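Hernby hand-held gripper, two weeks in
Nov 13, 2019

The Hernby brochure says anyone can record usable grasps after 30 minutes of training. I had my doubts, and I still have most of them.

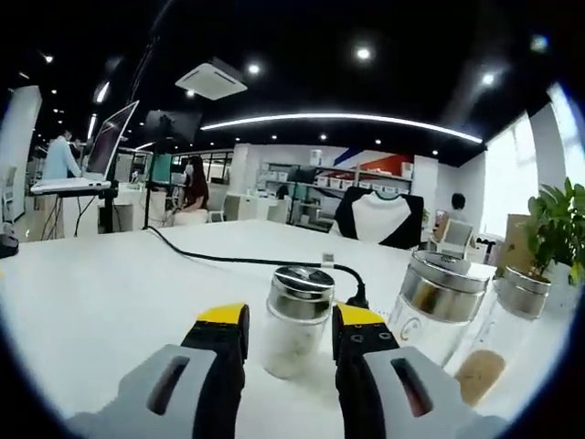
Fingers open around the small jar.

The yellow tips are easy to line up by eye, I'll give it that. The housings are bulkier than I'd like when jars stand close together. Wissam Qaisi found it tiring after 26 grasps – I lasted 16.
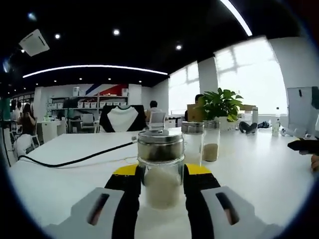
Closed just below the lid.

Glass with a metal lid is a fair test, but a tidy one. Hernby claims 1000 cycles on a set of pads and offers no data to back it up. I'd rent before buying, and ask what spare pads cost.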